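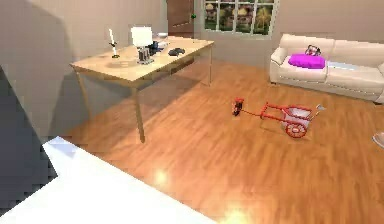

Edvin Holmgren has been furnishing rooms for a living for most of his working life, although for a good while now nobody has been able to sit down in any of them. He runs the rooms side of Tratora, the library of simulated homes that Prutlow rents to people who build household robots, and when I asked him over coffee what makes a good room he started with the things that get left out on the floor. A red toy cart parked between the table and the sofa will teach a robot more about living with a family than any amount of bare floorboards, he told me, and he feels the same way about a tall candle standing next to a table lamp. "You want to reach for one and you have to think about the other," he said. "That's what being in somebody's house is like!"

I had come to Holmgren because our own readers keep asking whether a rented library is worth it for a small team, or whether they should go on building their own rooms in the evenings. He was very fair about it, I thought. If you have one robot doing one job in one kitchen, he said, build the kitchen yourself and save the money. The trouble starts when you want to know how the same robot will manage in a house it hasn't met before, and then a week of modeling chairs turns into a season.

The last release had 1,083 rooms in it and the one that came out in October has 1,088, which I admit sounded like a small step to me. Holmgren laughed and said he gets that a lot. Most of the work went into the rooms that were already there. His group went back through the floors, because customers had complained that the old wood was too dull and too even, and that their robots were then thrown by a shiny floor in a real hallway. "So now we let the light land on it and make a bright spot, and we leave the bright spot alone," he said. "My first instinct is always to tidy it up. I come from architecture pictures, you know, where you polish everything." 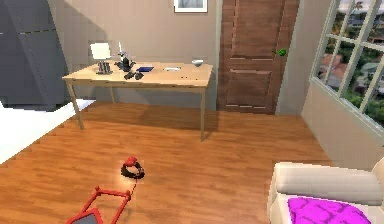

Small objects are where he gets really talkative (my coffee went cold during this part, and I didn't mind). Every room comes dressed, but a customer can move pieces around or swap them from the Vikuleo catalog, an add-on with its own price. Holmgren likes a desk to be a bit crowded, with a flat blue thing that might be a book or might be a tablet lying on the same top as a white dish and a little bowl, so that a robot asked to fetch something has a decent chance of being wrong. "Flat things are hard," he said. "A bowl has a rim and you can get hold of it. A flat thing on a flat desk, well, you try it with two fingers."

I asked what he would fix if he had a free month, and he didn't need long. Cloth is the sore point. Cushions look soft in Tratora and can be picked up, but they don't yet sag or fold the way a real one would, and he would sooner tell a customer that on the first call than have them find out later. Loading is the other thing. A furnished room took 20 seconds to open on the modest laptop I had brought along, and he winced a little when he saw it.

One of his longest-standing customers is Dalsgaard, who make a tidying robot for family homes, and it was they who talked him into offering short rentals. The smallest plan now runs for 3 months and includes the whole library, with help by email. Holmgren still answers a fair share of those emails himself, mostly before breakfast. He told me the commonest request is for more mess, and that he has started taking notes when he visits his sister, who has young children and a very long hallway.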